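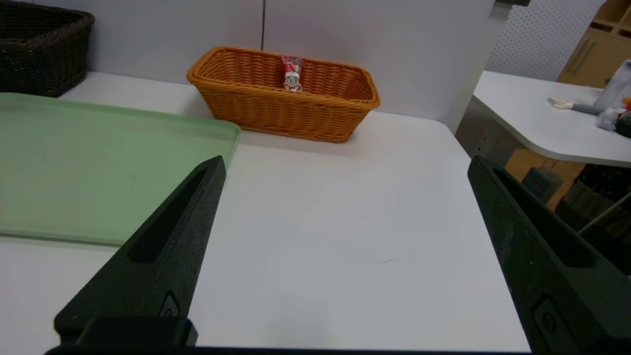
I bought the Reltden tray and basket set in July, mostly out of annoyance. Our kitchen table had turned into the place where every packet of crackers, every phone charger and half the mail came to rest, and I was tired of moving a pile of stuff every time I wanted to eat a sandwich. So I ordered the small set, which gets you a tray in sage green and a shallow woven basket in what they call Honey. On my screen Honey looked like pale straw. In my kitchen it's a lot closer to orange, and I was a little grumpy about that for a day or so before I decided I like it. Against a white wall it warms things up!

The basket first, since that's the one I'd buy again. It's a rectangle with low sides and a rolled rim, and the braiding is nice and tight. I ran an old pair of tights over the whole thing (my mother's trick for checking wicker) and they snagged in one spot, near a corner. I snipped the end off with nail scissors and haven't had trouble there again. We use ours for snacks. It's shallow enough that you can see what's left without digging, and that has cut down on the shouting from the other room about whether there's anything to eat. There's usually one lonely little packet standing up in the back by the time I get to the store.

What it isn't good for is anything tall. I tried a bag of chips in it and the bag just flopped over the side and took a box of raisins with it. For the big stuff I still use my old dark brown basket from Umari, which is deeper looking and frankly a bit battered, but it holds everything I throw at it. The two browns don't match at all. I thought that would bug me more than it does.

Now the tray. It's plastic, and I'll say up front that I usually don't go for plastic, but the color is lovely, a soft grayish green that goes with pretty much everything I own. Rounded corners, a slightly raised rim, very easy to wipe. The trouble is smudges. A pale tray shows every fingerprint and every dried drip, and mine always seems to have a few faint ones on it no matter how recently I've had the cloth out. Warm water and dish soap gets most of it. I wouldn't use a scrubby sponge, I did that to a Serketti tray once and it looked awful afterward.

The rim is also lower than I'd like. For toast and a plate it's fine, and for sorting mail it's great, but I carried two full mugs across the room on it and I won't do that again – one slid right to the edge and I ended up doing a sort of shuffle the rest of the way.

Shipping was quick and the box was enormous, with more paper in it than I knew what to do with. The tray came with a sticker on the face, dead center, and it took me 20 minutes and some cooking oil to get the glue off. Please, Reltden, put it on the bottom.

I'd give the basket top marks and the tray something in the middle. If you can buy them separately, get the basket and see how you feel about the color before you order anything else to go with it.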